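Curtain wall behind the bed, keep or shorten?

shoaib_b
Moved into the Bidley place in August and I still can't decide on the bedroom. The pleated curtain runs nearly the whole back wall on a white track up by the ceiling. My sister says shorten it to the window. I kinda like it!
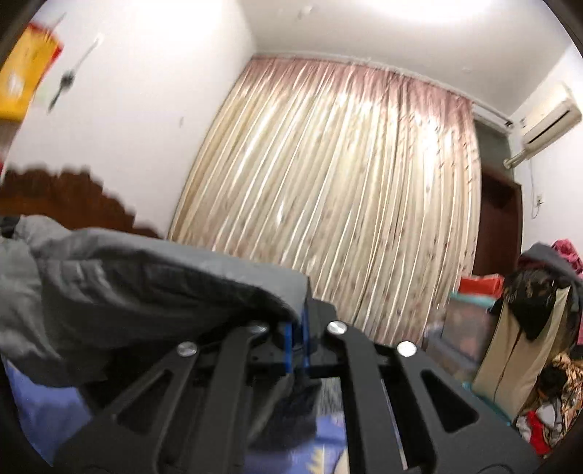
Beige and cream curtain, dark headboard, bed not made yet

maikorik
Keep it. The folds look great with that wavy headboard. I'd swap the gray blanket though, it's fighting with the blue sheet.

gulelex264
Disagree, sorry. That much fabric is a dust trap and the AC is on the next wall blowing all over the room. I cut mine down and sold the rest.

maikorik
Or just wash it twice a year?? Mine goes in 2 loads, no big deal.

shoaib_b
Ok but does it shrink? Mine's got no label.

gulelex264
Mine did, a good inch. Cold wash and hang it back up damp.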